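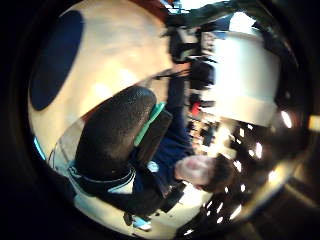
Figure 2. Seated position beside the cream curved surface, with the dark navy oval patch at upper left. The chair is black with a teal-green trim strip.

3.2 Work surface and seating

The furniture layout was recorded at the Dedley site before the placement trials began. The work surface is cream-colored and carries a dark navy area with a crisp edge, referred to below as the target zone. Participants worked from an office chair with a tall backrest. Chair height was left to the participant and was not logged. Each session consisted of 81 placements, divided into 2 blocks with a short break between them. Items resting on the boundary of the target zone were scored as outside it.
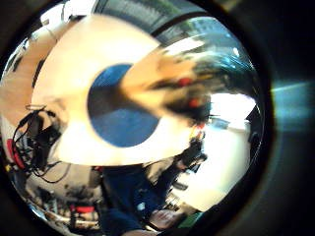

Figure 3. The blue center and its pale surround at close range, with a person in dark navy clothing below.

The contrast between the navy zone and the surface around it was kept the same in both blocks. Dumitrescu, in an earlier report on the Kukton layout, used a printed outline in place of a filled area and found that participants slowed near the line. The filled zone was adopted here for that reason. Glare was treated as a nuisance variable and was rated by the observer at the start of each block on the Rashidi scale.

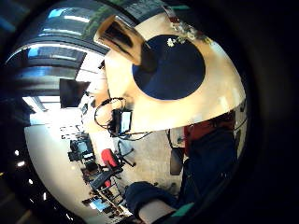 Nustov, 4th November

The room notes for this date list long fluorescent fixtures at the ceiling, a window with foliage outside, and a black flat-screen monitor. White flowers with green leaves stood at the rim of the cream surface, clear of the target zone, and were left in position. A tan, card-like object overlapped the edge of the navy circle and was entered under the boundary rule given above. The complete record contains 208 scored entries. Boundary cases are reported separately in Section 4.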